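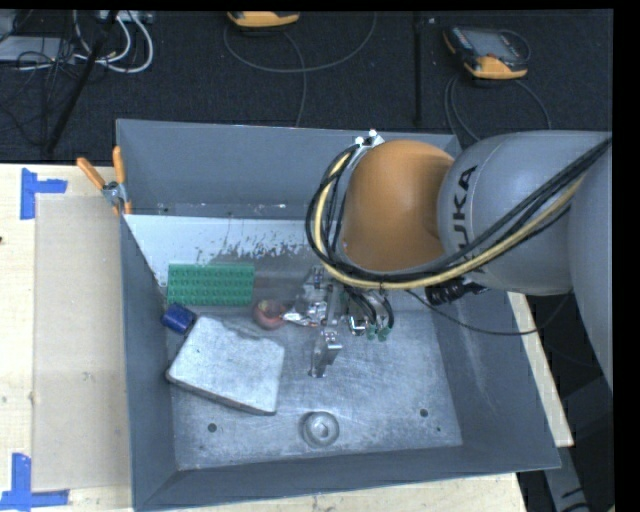 Okay, I have finally finished the family cookbook project and a few of you asked how I did it, so I'm going to put it all in one thread while I still remember. Get a coffee, I do go on a bit. 1/

It started with my grandmother's recipe tin, which came to me when we cleared out the house in Mudgway. I thought it held maybe a hundred cards. There were 300, plus backs of envelopes, church bulletins and one paint chip with a very good pickle brine on it. 2/

First thing I did was sort them on the dining room floor by what they were for (breads, cakes, suppers, canning, "company") and then leave them there for most of August while we all walked around them. I don't recommend this if you have a cat. We have two. 3/

Typing took forever. Her handwriting is lovely but she had her own shorthand, and "sc" could be scant or scalded or sour cream depending on the card. I made her custard three ways before I was sure. We ate all three, so no harm done! 4/

She almost never wrote an oven temperature. It's "a good oven" or "a slow oven" or, on the pound cake, "same as always." My aunt thinks a good oven is 375. My mother says 350 and won't discuss it. I printed both. 5/

If you're doing this yourself, please scan the cards before you start handling them a lot. I did mine at 600 dpi on the old flatbed, fronts and backs, and I'm so glad I did the backs. There was a whole grocery list from a Thanksgiving on one of them, and half a letter on another. 6/

The stains stay in, by the way. I had a cousin offer to clean up the scans and I said thank you, no. You can tell which recipes were loved by how hard they are to read. 7/

For printing I got quotes from two places. Zutell was cheaper but only did glued spines, and a cookbook has to lie flat or what are we even doing. Lolier did a spiral binding with a heavier cover and they were very patient with me on the phone (I called a lot). 8/

The whole order came to $2,115 with shipping, split between four households, and yes I swallowed hard. But everyone got enough copies for their kids and there's a small stack put by for weddings. 9/

Things I'd do differently: an index by ingredient as well as by name, bigger type, and I'd have someone outside the family read it through. We all skipped right over a biscuit recipe with no flour in it. There's a little slip of paper tucked in at that page now. 10/

The first one I cooked from the finished book was the chicken and rice from when we lived out by Nisel. It tasted right. I stood at the stove and ate it out of the pot with the serving spoon. 11/

Several of you want the brine. Let me check with my mother and I'll post it tonight after supper. 12/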